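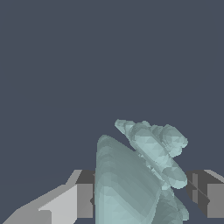 1 min read

2026-01-10

Gripper sim, wrist view. Swapped the box stand-in for the lumpy teal mesh Vaida exported in November. Left finger touches the big lobe. I can't judge the right one from this angle, so log the contacts next run.

Facets are coarse and there are stray triangles in the gap under the knobby piece. Nuno wants a cleaner mesh before we touch friction. Fine by me.

Step count back to 1000. Finger pads on the real one still need 4 screws, M3, the long ones. Ask Uldis S. if the shop has any left.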